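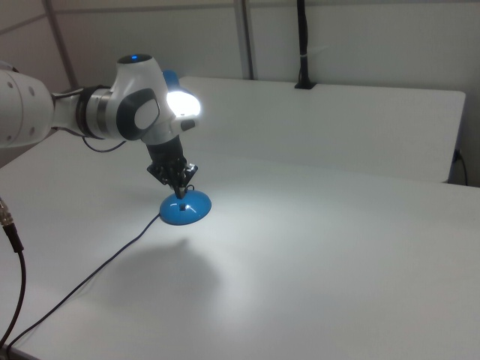 6/30/18
by Fatemeh Bagheri

I have wanted to write about desk lamps since May, when I moved to the small room on the back side of our apartment. The window there looks at a brick wall, so I need a lamp already at lunch time. I am a translator and I read on paper a lot, and with bad light my eyes hurt by the evening.

My first lamp in this country was a Modent, bought used for 8 dollars from a neighbor. It was a good lamp with one problem: the foot was too light. Each time I pulled the head toward my book, the whole lamp came with it. I put a dictionary on the foot and this helped, but then I needed the dictionary.

So my first advice is to look at the base before you look at the shade. In the shop people touch the head, they bend the neck, they turn the switch on and off. Pick the lamp up by its stem instead. You will feel at once where the weight is. If it wants to tip over in your hand with the head down, it will also tip over on your desk. I like a round base, because I can turn it on the table without a corner pushing my papers away. A domed one takes a little more space than a flat one, and you cannot put your pencils on it. My sister says this is good for me.

The second thing is the cord. I did not think about cords at all until my friend Rowena Yap visited and caught hers with her sleeve. Nothing broke, but there was tea. Now the cord goes off the side of the table where I don't write – I am right-handed, so for me this is the left side – and then down behind the leg. I tied it there with a piece of ribbon. A cord across the front of a desk will be pulled one day.

Color I chose only for pleasure. Many desk lamps are black or gray, and on a white table they look to me like office equipment. Blue on white I find very restful. At home my grandmother had blue bowls on a white cloth, and maybe it comes from there. Shiny paint shows every fingerprint, I must warn you. I wipe mine with the same soft cloth I use for my glasses, and I take the plug out first.

At Greenwood, the secondhand store near the library, I saw a whole shelf of lamps last week. The prices were from 12 to 33 dollars. I tried to lift all of them and the woman at the counter, Imani, asked if I was exercising. The heaviest one cost 16, and its switch was on the cord, down where I would need to crawl under the desk to find it. I left it there, but I am still thinking about it a little.

If somebody knows how to make a light base heavier without opening it, please write to me. I have tried coins under felt, and they slide. Next time I want to write about bulbs, the warm ones and the cold ones, but first I have to finish a long translation about roof tiles.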